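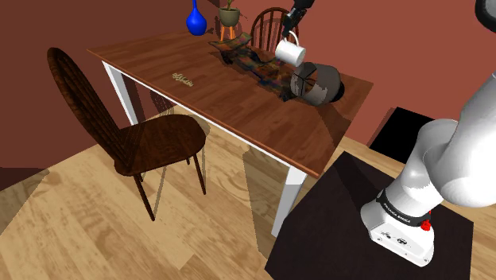
## Werkstattbuch, 23. Oktober 2023

Heute endlich wieder ein ganzer Tag am Gomeo, und ich schreibe das lieber gleich auf, bevor mir beim Abendessen die Hälfte wieder entfällt (Imke sagt ja immer, meine Einträge seien zu lang, aber im Frühjahr hat sie sich dann doch über jede Zeile gefreut, als es um die Dichtungen ging!).

Also: Der Wagen stand seit dem Wochenende auf Bühne 2, Hinterachse entlastet, Räder ab. Das Poltern hinten links, das Abelardo auf der Probefahrt gehört haben wollte und ich zuerst nicht, ist nun zweifelsfrei da. Man muss ganz langsam über die abgesenkte Bordsteinkante am Tor rollen, Fenster offen, Radio aus, und dann kommt es, ein trockenes, kurzes Klopfen, ungefähr so, als würde jemand mit dem Knöchel an eine Holzkiste klopfen. Bei schneller Fahrt geht es im Abrollgeräusch völlig unter, deshalb habe ich so lange daran vorbeigehört. Abelardo, ich nehme alles zurück.

Der Stoßdämpfer war es jedenfalls nicht. Den hatte Dirk Ehlers schon vorige Woche ausgebaut und von Hand durchgedrückt, gleichmäßiger Widerstand über den ganzen Weg, kein Öl am Schaft. Ich habe mir heute dann die Koppelstange vorgenommen und war sehr zuversichtlich, denn das untere Gelenk hatte eine rissige Manschette. Neue Stange von Filtus eingebaut, alles schön angezogen, runter von der Bühne, einmal übers Tor: Klopfen unverändert. Na gut. Die Manschette war trotzdem fällig, und so ein Teil kostet ja nicht die Welt.

### Querlenkerlager

Nach dem Kaffee haben Hauke und ich mit dem Montiereisen am unteren Querlenker gehebelt, und da war es dann. Das innere Lager hat sich innen von der Buchse gelöst, der Gummi wandert bei Last sichtbar mit und schlägt zurück. Rechts ist es noch fest, aber wir tauschen natürlich beide Seiten, alles andere wäre Unfug.

Die Schraube links saß so fest, dass wir erst Rostlöser drauf und dann in aller Ruhe die Lampenabdeckung vorne poliert haben. Danach ging sie mit der langen Verlängerung auf, mit einem Knall, bei dem Rocío aus dem Büro gerannt kam. Das Gewinde sieht gut aus, die Schraube selbst kommt trotzdem weg und wird neu bestellt.

- 2 Lager innen, Gotel, bestellt
- 4 Schrauben mit Muttern, selbe Lieferung
- Einpresshülse 32 mm: liegt bei Abreu, Hauke holt sie auf dem Heimweg ab

Bitte beim Einbau unbedingt daran denken, die Schrauben erst in Fahrhöhe endgültig anzuziehen! Ich weiß, das weiß jeder hier, aber beim letzten Mal habe ich selbst es vergessen und durfte den ganzen Spaß noch einmal machen. Zettel klebt am Lenkrad.

### Sonstiges

Die Heckklappe schließt wieder sauber, seit Dirk den Schließbügel ein kleines Stück nach außen gesetzt hat. Der Spalt rechts ist noch einen Hauch breiter als links, damit kann ich leben, und Rocío als Besitzerin hat ihn auch auf Nachfrage nicht gefunden.

Offen ist noch die Frage, ob wir die Federunterlagen gleich mitmachen, wenn hinten sowieso alles auseinander ist. Imke ist dafür, ich eigentlich auch, es hängt nur daran, ob Filtus sie noch im Oktober liefern kann. Ich rufe dort morgen früh an. Falls jemand vor mir in der Halle ist: Wagen bitte auf der Bühne lassen, der linke Lenker ist nur locker eingehängt.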